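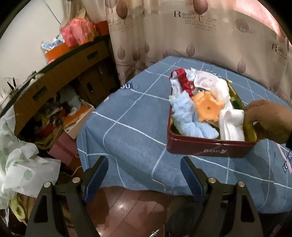 A dark red tin marked "BAMI" on a blue patterned bed sheet.

Seabird burrow count climbs again on Utura

I've been waiting since January to share this one, so forgive me if I rush it! Our burrow count on Utura is finished, and the island now has 1299 occupied shearwater burrows. Last season we had 1169. I read the number off the sheet, put the sheet down, made tea, and then added it all up again from the beginning. Same answer.

I'm Krešimir Atanasov, and I run the field program at the Luruvis Seabird Trust. Most of my year goes into ferry bookings and spare batteries (and arguing with the ferry about how many spare batteries count as cargo), but for a few weeks I get to lie on my stomach on a wet slope with one arm down a hole, and I love it.

Shearwaters nest underground and come home after dark, so you can't just stand on a hill and count them. We play a recorded call at the mouth of each burrow and listen for a reply. If a bird answers, it's a yes. If it stays quiet we come back another night and try again, and only then do we write it off. The crew worked through 36 marked plots this way, from the landing beach up to the old light, plus the steep ground on the Skodimance side that we skipped last time on account of the wind. I should say clearly that the Skodimance birds are not in the totals above. We're keeping them apart so that this season and last season cover the same ground.

So what changed? My own guess is rats, or the lack of them. The last bait stations came up clean for the second season running, and chicks that would have been eaten in the burrow are getting to the age where they can fly. Food matters too, and the fishing boats out of Tarigan have been telling us all spring that the small fish are in close. I wouldn't want to hang the whole increase on either one yet. A single good season can be just that, and we've had seasons go the other way.

Syahrul Yusof, who led the night teams, is more cautious than I am. "The number I care about is how many of these pairs raise a chick," Syahrul told me on the boat back. "An occupied burrow is a good start. Ask me again when the young birds leave."

Fair enough! We'll be going back to check a sample of burrows before the chicks head out to sea, and I'll post those results whichever way they fall.

Two small requests for anyone visiting in the meantime. Please stay on the boardwalk, even where the grass looks solid, as the ground is hollow underneath and a boot goes straight through. And if you're sleeping aboard in the bay, keep your deck lights off after 10 p.m. Young birds steer toward bright lights and end up on deck. If you find one, put it in a box with a lid and some air holes, leave it somewhere dark and quiet, and call the warden's hut on Utura.

Plot maps and the full count sheets are available from the trust's office in Tarigan. Reporters who'd like to come out for the chick checks should get in touch with me there soon, as the boat only has room for two extra people.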